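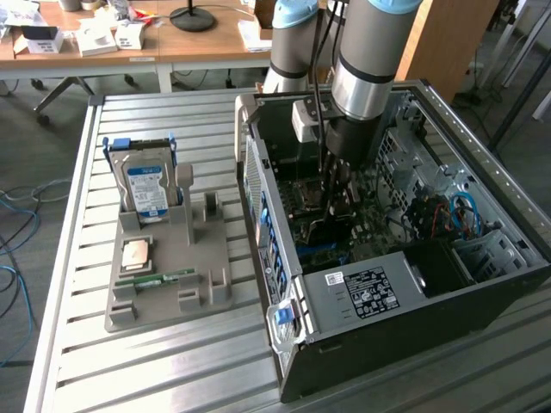

Fan Mail, Gifts and Your Home Address: Frequently Asked Questions

Prollusa handles mail for performers, streamers, authors and one retired ventriloquist. Most of our clients find us shortly after something unpleasant lands on their doormat. We would prefer to meet you the week before, but we take what we can get.

What does Prollusa do?

We give you a mailing address that isn't your house. Fans write to you at our Wultcombe office, we open everything, and we send on what you'd want to see. The rest is returned, donated, logged or handed to the police, depending on how bad a week the sender was having.

I only have a small following. Do I need this?

One of our earliest clients had 500 followers and a very popular series on restoring accordions. It takes a single person with a free Sunday to work out where you live. If you have 2000 followers, you have more candidates.

How do people find a home address in the first place?

Mostly you tell them. The usual sources are business registrations, domain records, a dog's collar tag, a parcel label in the back of an unboxing video, and the view out of your kitchen window. Property records do a lot of the remaining work. Your aunt, who comments on everything and signs off with the name of your street, does the rest.

Can I use my own name on the mailing address?

Yes, or your stage name, or both. Please tell us about every name you use. We once held a box of birthday cards for 17 days before anyone mentioned that "Duchess Tramberg" and a client called Kevin were the same person.

What happens when a package arrives?

It is photographed sealed, weighed, opened and photographed again. Ruwan Fakir runs the mail room and has opened more glitter than any man should. You get a list by email at 4 p.m. on working days, and you tick what you want forwarded.

Do you forward food?

No. Factory-sealed food goes to the staff kitchen if you tick the box allowing it. Homemade food goes in the trash, including the banana bread, however sincere the note.

What about underwear?

New, with tags: your decision. Otherwise: ours.

Do you read the letters?

We read enough to sort them. Ordinary letters are skimmed for threats, addresses and requests for money, then sealed in a fresh envelope. Anything worrying is read in full by Sumaiya Patwary, who spent years as a family court clerk and is very hard to shock. You can choose to be told the details, told only that something exists, or told nothing unless action is needed. Most people pick the middle option and then call to ask for the details.

Someone keeps writing. When does it become a problem?

There's no magic number. We have a woman who has sent the same actor a knitted hat every February for years, and he wears them. We pay more attention to changes: letters getting closer together, a switch from "I hope" to "you owe me," mentions of where you were last night, or any plan to visit. If you have told someone to stop and they haven't, call us, and call the police as well. If you think you are in danger right now, skip us and dial 911.

Should I write back and ask them politely to leave me alone?

Please don't. If you reply after the fortieth letter, the sender has learned that forty letters gets a reply. Keep everything, answer nothing, and let someone boring deal with it. We are very boring.

Should I throw away the creepy ones?

No, much as you'd like to. Keep the envelope too. We store flagged items in dated bags and can give you copies for a lawyer or a court.

My address is already out there. Is it too late?

It's later, but it's worth doing. Our Yatsenko plan (named after the street our first office was on, which we have since regretted explaining) includes removal requests to 55 people-search sites. Some comply in a day. Some comply and put you back up a month later under a slightly misspelled name, so we check again every month.

Will you pretend to be me on the phone?

No. Lungile Maluleke answers the phone as Lungile Maluleke and will say only that she can't confirm who our clients are. Callers have tried being your brother, your dentist and, on one occasion, you.

Can fans visit your office?

They can visit the front door. It is locked, there is nothing to see, and nobody famous has ever been inside it. You are welcome to pick up your mail by appointment, through the side entrance.

How do I cancel?

Write to us with a month's notice. We'll forward ticked items for the rest of that month, return new arrivals afterward, and never give out your forwarding address, including to the hat lady.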